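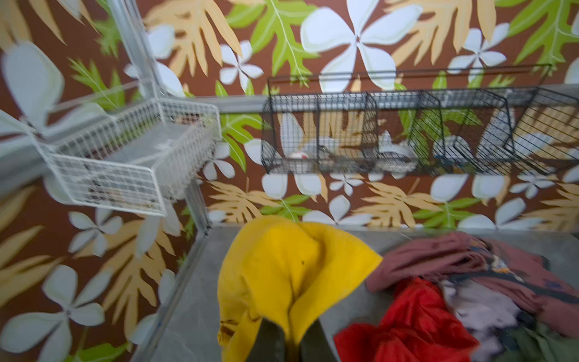 Skallutard Cell Support Board
Topic: Finger pad replacement interval, garment cell

plevance_ops
Posted November 20, 2025
Our site requests guidance on the gripper finger pads of the garment cell. The present schedule calls for replacement at 900 cycles. At the last inspection the pads had reached 605 cycles and the inner faces were already glazed. Thin towels slip on the lift. Grip force was last calibrated in May.

line4_maint
Clean the pads before you replace them. Lint and softener residue produce the same shine. We wipe both fingers with Brutex at each shift change and have run a single set to 1255 cycles.

cellsafe_guerin
The Guérin procedure does not permit solvent on the pads. It hardens the surface. A damp cloth is sufficient, followed by the zero check on finger opening.

line4_maint
Brutex is water based. The restriction in your procedure concerns the older adhesive pads, and ours are screwed on.

cellsafe_guerin
The procedure makes no such distinction. Until it is revised, our sites will continue with the damp cloth.

plevance_ops
Our pads are also screwed on. The wrist camera is due for attention as well, as the close view of the shelf is soft. Should the lens be cleaned before or after the pad work?

wristcam_desk
After. Handling the fingers leaves marks on the cover. Clean it last, then repeat the focus check on the shelf and the wire racks. If the view remains soft, inspect the bracket screws.

plevance_ops
Understood. We will clean one finger set with a damp cloth, run 72 picks on folded towels and report the slip count in this topic.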